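Purkanholm Institute, Robot Learning Laboratory
Handout 11: Demonstrating a Task with Hand-Held Grippers
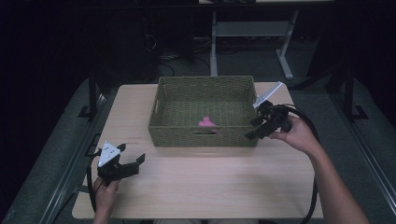 In this method the operator performs the task directly, holding one gripper in each hand. The marker plates must stay in view of the tracking cameras throughout each take.

Each group shall submit 19 accepted takes on the basket task. Begin and end every take with both grippers open and clear of the basket. Takes with a dropped object are kept but labeled separately.

Reading: Course notes, section 4, on remote control and its delays. Takes are due 2026-04-07.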